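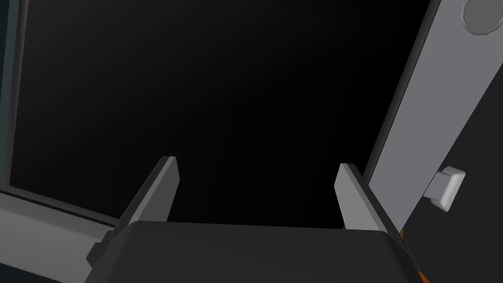
README - Donier sim set, door episodes (rev after the fault)

Last touched 2022-02-14. Read the part on the fault before you train on anything. If you pulled a copy before November your copy has the bad episodes in it, throw it out and pull again.

What this is

Simulated episodes of an arm with a two-finger gripper working on hinged doors. Wrist view, joint angles, gripper command, gripper reading, contact forces from the sim. All of it rendered, no real hardware anywhere in the set. 2,000 episodes before cleanup. The scenes come out of Fiadzo (our scene builder), the controller is Tronus, same one we use on the bench arm in Jernalby.

Tasks: open door, close door, reach inside, come back out. Everything else (drawers, knobs, lids) lives in the other set and has its own readme.

What went wrong

Short version: the gripper reported a closed grasp on the handle when the fingers were open. Controller believed it and went on to the pull step. Arm pulled on nothing, hit its path limit, and the recovery routine kicked in. Recovery drives forward to "re-seat" the grasp. Forward, with the door already part open, means into the cabinet. Or into the edge of the door. Or the frame.

In sim that costs you an episode. On the bench the same Tronus build would do the same thing at full speed with a real door and somebody's hand maybe on it. So this got treated as a safety matter and the bench arm was locked out until the fix was in.

Longer version

1. Gripper reading is filtered. Filter window was 12 steps.
2. On reset the filter was not cleared. So the first readings in an episode were partly left over from the end of the one before it.
3. If the previous episode ended with a good grasp, the new one started out "grasped".
4. Grasp check ran once, on entering the pull step, and never again. If it passed by accident nothing caught it later.
5. Recovery had no force cap. It had one in an older build, got lost in a merge.

Any one of these alone is survivable. 2 and 4 together give you the false grasp, 5 is what makes it dangerous. We spent too long staring at 1 and shortening the window, which made it rarer and harder to find. Don't do that.

Why the success numbers looked fine

Success was scored on door angle only. A lot of scenes start with the door partly open, and the arm bumping the inside of the door on its way in pushes it wider. Counts as open. Scored as success. So the bad episodes were sitting in the good folder with a passing label, and a policy trained on them learned to skip the handle and shove. It was good at it too.

Success now needs door angle AND a contact on the handle from both fingers before the door moves. Close-door episodes are exempt, pushing is the right thing to do there.

How to spot a bad episode

- gripper_state says closed while finger_gap is wide
- handle contact force is zero through the whole pull step
- recovery_count above 3
- wrist view goes mostly dark while the step label still says pull (camera is looking at the inside of the cabinet, not the handle)

Last one is a hint and not proof. Reach-inside episodes look the same and are fine. Check the step label first. Also the interiors have no lights in them, so a dark view tells you nothing about how deep the fingers are. Don't try to get distance out of the image there, use the joint angles.

The check script does the first three. Fourth is by eye for now.

What was removed

Everything that tripped the first or second check. Some 200 episodes. They are not deleted, they are in the quarantine folder with the original labels plus a fault tag. Handy if you want to train a fault detector. Do not mix them back in, do not use the original success label for anything.

Episodes that only tripped the recovery count were kept but flagged. A few of those are honest slips off the handle and they recover okay, and we want them in.

What was fixed in Tronus

- filter cleared on reset, and the first readings thrown away
- grasp check runs every step during pull, not just on entry
- lost grasp = stop, open, back out the way you came in. No forward motion in recovery, ever
- force cap is back, and the build fails if the cap is missing from the config
- stop reason gets logged. Used to just say "done" for everything, which did not help

What is NOT fixed

Finger gap and gripper state are still two seperate fields with no cross check inside the sim. The script compares them after the fact. Should be live. On the list.

Handle contacts are jumpy when a finger touches right at the end of the handle. You can get one step of contact, one step of none. The new check will sometimes stop a good pull over this. Annoying, left it that way on purpose, a false stop is cheaper than a false grasp.

Back-out path assumes the door has not swung shut behind the wrist. The sim doors have light hinges and mostly stay put. Real ones with a spring will not. Until this is handled: no reach-inside on the bench with sprung doors.

Known gaps in the data

Door finishes are mostly plain light gray. Not much variety in handles either. A policy from this set will likely do badly on anything glossy or see-through. Hinge side is lopsided too, check the split file before you report per-side results. No people in any scene, so nothing here teaches the arm to stop for one.

Running it on hardware

Read this bit twice. Do not run a policy trained on the old copy on any real arm. Retrain on the clean copy first. Then, first runs:

- slow mode
- force cap on, confirm it in the log, not just in the config
- stop button in hand, not on the table
- nobody reaching past the door while the arm is powered
- one full open and close with no door mounted at all, and watch that it stops at the grasp check. If it carries on to pull, you have the old build

Folders

clean/ - use this
flagged/ - high recovery count, otherwise ok
quarantine/ - false grasps, see above
split/ - train and test lists, redone after the cleanup, old lists wont match
tools/ - check script, viewer

Reporting

If you find another false grasp in clean/, open an issue with the episode id and the step where it starts. Attach the log. Please do not patch the label yourself and push, we had two people do that with different fixes and it took a while to untangle.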